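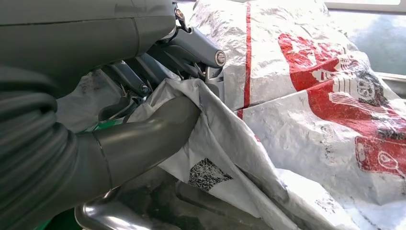
I promised last month I'd write up our house rules for cloth handling, and then I put it off, because writing down rules is a lot less fun than running the arm. But three people wrote in asking, so it's time. Get a coffee. This one is mostly about fabric, and a little about tape.

When we set up the bench at Nollmont we had a nice thick binder of rules for rigid parts. Boxes, tubs, brackets, all that. Cloth had one line, and the line said "use care." I'm not kidding! Use care doing what? Every operator had a private idea of it, and when we compared recordings from the same job you could tell who had been on shift just by how hard the fingers closed.

So the first thing we changed was grip. We now write the closing force on the job sheet before anybody touches the controls, and it stays at that number for the whole batch. If it needs to change, you stop, start a new batch, and write down the new number. People grumbled about this one (me too, I'll admit it), but it saved us a week in February when we had to figure out why half of a set looked different from the other half.

Second, pinch on a fold if there is one. Thin synthetics slide, and going for the flat part of the cloth usually ends with the fingertips skating along on top. We ask for 2 tries at most on a flat area, then move to a fold or an edge. And please don't drag the fabric to make a fold with the fingertip. It wears the pad down, and it pulls in whatever else is lying nearby.

Which brings me to clutter, and the longest argument we had all winter. I used to want everything cleared off before a cloth job. The folks over at Liltitz do it the other way -- they leave bags, packaging and printed stuff right next to the fabric on purpose, on the grounds that real homes and real packing stations look like that. I went back and forth, and I've come around to their side, with some conditions. Crinkly plastic and shiny metal are fine to have near the work, but they go on the sheet as part of the setup, same as the cloth does. Shiny things throw bright patches that move when the arm moves, and the person reviewing the recording later should know to expect them. No loose plastic where the arm's joints fold together, though. A finger grabbing a bag by mistake is a nuisance. A bag working its way into the linkage is your whole afternoon.

Third, hoses and cable covers. This is in every safety handbook I've ever been handed and I still see it skipped. Before the first run, take the arm slowly through its full reach and watch the hose the entire time. Look for rubbing, look for a tight bend, look for any spot where it could snag the work. Then do it again with the wrist turned the other way. Our check takes 3 minutes. I've timed it, so don't tell me there wasn't time.

Bolts on the gripper get a look at the same stop. We put a dab of paint marker across each head and onto the bracket, so if the two halves of the line don't match up, something has turned. It's an old mechanic's trick and it costs next to nothing. Full inspection with the wrench comes every 100 runs, and that gets signed by someone other than the person who was driving. We finished the winter set at 415 runs, so that was four wrench checks, all signed.

A few of you asked whether we follow the Obeidat checklist. Partly! I like their section on emergency stops a lot, and we copied it nearly word for word, with permission. The stop button has to be in reach of whoever is closest to the cloth, even if that person isn't driving. Their naming rules for recordings I find hard to live with, so we kept our own.

Still open: what to do about printed fabric. Right now we just write "printed" or "plain" on the sheet, and I don't think that's enough. The Prurnevero draft wants the print's size and where it sits on the cloth. That seems like a lot of typing for a rag, but I haven't got a better idea yet. If your shop has a short way of doing it, hit reply and tell me, and I'll put the good ones in next month's issue along with our job sheet, once I fix the typo in the header.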